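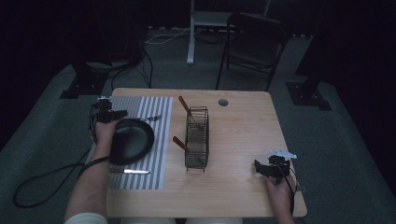
Re: Stripping 28 years of gunk off a black frying pan, worth it?

Qistina Hidayat
Posts: 200
Mum's old pan, lived in the garage in Ballarat since forever. Outside is all flaky black crust, inside is patchy and a bit sticky. Do I strip the lot or just scrub it and keep cooking? Don't want to wreck it. Also no self-clean on my oven so that's out.

dripfeed_dan
Strip it. Lye based oven cleaner, garbage bag, leave it 24 hours somewhere the dog can't get. Gloves!! Rinse, repeat if it needs it. Then thin oil, oven upside down for an hour.

mrs_quinlan
Disagree. Sticky is just too much oil that never set. Coarse salt, hot water, bit of elbow grease, then fry some potato peels. Have never stripped a pan in my life and my eggs slide fine.

dripfeed_dan
Flaky is not sticky tho. Flakes end up in your dinner.

mrs_quinlan
She said the OUTSIDE is flaky. You're not cooking on the outside.

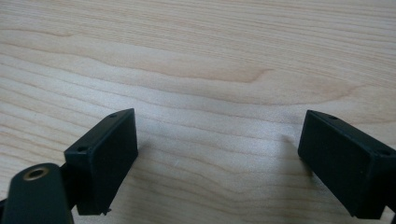 Eun-seong Choo

Bit of both imo. Wire brush the outside, leave the inside alone till you've tried the salt. If it's still tacky after three or four cooks then go the oven cleaner.

What oil are you using? Flaxseed looks great for a fortnight then peels off in sheets, learnt that one the hard way. Canola is cheap and does the job. Wipe it on, then wipe it off like you put it on by mistake.

And check it sits flat before you bother with any of this. Mine had a spin on it, useless on the induction.

Qistina Hidayat
Posts: 200
Was olive oil, whoops. Just checked, tiny wobble but I've got gas so should be right. Will go the salt tonight and wire brush on the weekend.

dripfeed_dan
Olive's fine for cooking, bit ordinary for seasoning. Still reckon you'll end up stripping it.

custalness1712
Anyone tried the Dovel seasoning wax? Bloke at the market swears by it, seems dear for a little tin.

mrs_quinlan
Save your money. Lard.

Eun-seong Choo
Had a tin of it. Smells nice, works the same as canola — wouldnt buy again.

Qistina Hidayat
Posts: 200
Ok salt did more than I expected, inside is heaps smoother. One tacky bit left near the handle. Potato peels next, will report back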